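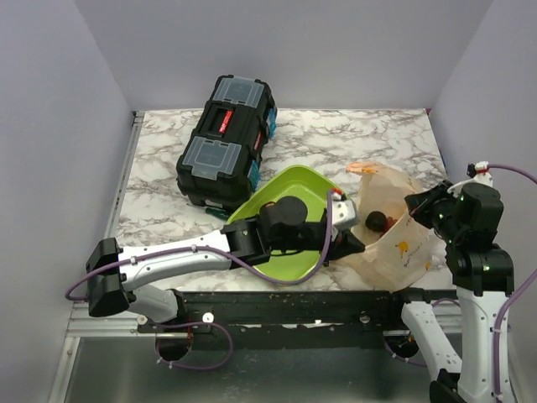 大理石模様の天板に置かれた黒い工具箱。ふたの小さな仕切りは半透明

マドゥ・バルドワジさんの家に着いたのは、約束の時間よりだいぶ早かったのですが、玄関はもう開いていて、奥から「お茶、もう入ってますよ」と声がかかりました。古い木の椅子を直す仕事を始めて8年。いまは自宅の一階を工房にして、座面の張り替えや、ぐらつく脚の接ぎ直しを一人で引き受けています。

最初に直した椅子のことを尋ねると、バルドワジさんはしばらく湯のみを両手で包んだまま、庭のほうを見ていました。

「母の友人の、シャクンタラ・パタクさんの食堂椅子なんです。座るたびにきいきい鳴って、お孫さんが面白がってわざと揺するものだから、とうとう後ろ脚が抜けてしまって。私は当時、事務の仕事をしていて、木工なんて学校の授業でやったきり。それなのに、つい『直せると思います』と言ってしまったんですよ。どうしてでしょうねえ」

図書館で本を借り、古い接着剤を湯でふやかしてはこそげ取り、組んではまたばらし、仕上がるまでに3か月かかったそうです。パタクさんは急かしもせず、その間ずっと踏み台に座って食事をしていたと、あとになって聞かされました。

「申し訳なくて申し訳なくて。でも、あの時間があったから、椅子というのは木と木が押し合って立っているんだなと、手でわかった気がします。釘で留めてしまえば早いんです。早いんですけど、次に直す人が困ります」

次に直す人、という言葉は、この日の話のなかで何度も出てきました。膠を使うのも、あとから湯と熱で外せるから。直した箇所は小さな紙に書いて、座面の裏に貼っておくのだそうです。先に誰かが直した跡に出会うこともあり、それが楽しみでもあり、ときには頭痛の種でもあるといいます。

「木ねじが斜めに入っていて、頭がつぶれていて、その上からパテ。もう、やってくれたわね、と思います(笑)。でもその方も、どうしても今晩この椅子に座りたかったのかもしれないでしょう。そう思うと、あまり怒れなくて」

工房の名前は「グレルラ」。意味を聞くと、子どものころに飼っていた鳥の名だと教えてくれました。看板は出しておらず、依頼はほとんどが口づてです。それでも帳面を見せてもらうと、これまでに預かった椅子は196脚。几帳面な字で、樹種や傷み具合のほかに、持ち主がどこで使っているかまで書き留めてあります。「台所、朝だけ」「電話のそば」「猫」。

道具は少しずつ買い足してきたものばかりで、高価なものはないと笑います。のみは譲り受けた古いものが多く、研ぎ方はシマン・メイレレスさんという家具職人に教わりました。

「メイレレスさんは口数の少ない方でね。私が研いだ刃を光にかざして、黙って返してくるんです。また研ぐ。また返ってくる。一日それだけ、ということもありました。帰り道は腕が重くて、買い物袋が持てないんですよ。でも不思議と、嫌だと思ったことはなかったですね」

近ごろは、自分で直してみたいという人からの相談も増えました。2月には工房を開放して、小さな講座も開いたそうです。参加したサビタ・サチデワさんはそれからすっかり夢中になり、いまでは週に一度、紙の座面を編みに通ってきます。

初めての人には何を勧めますか、とうかがうと、少し考えてから、こう答えてくれました。

「まず、よく座ってみてください、と言います。右に傾けて、左に傾けて、どこが鳴くのか聞く。急いでばらすと、部材の左右がわからなくなって泣きますから、鉛筆で印をつけておくこと。私もずいぶん泣きました。それから、道具は一度にそろえなくて大丈夫です。木づちと、締めるための紐と、布が何枚かあれば、食堂椅子の脚くらいはなんとかなりますよ」

話しているうちに日が傾いて、お茶は三杯目になっていました。帰りぎわ、パタクさんの椅子はいまもお元気ですか、と聞いてみました。

「ええ、元気です。ただね、去年また鳴りだしたんですって。今度は前脚。涼しくなったら連れてきてくださることになっています」

お問い合わせ | © 2024 グレルラ聞き書き編集室 無断転載を禁じます | ページの先頭へ戻る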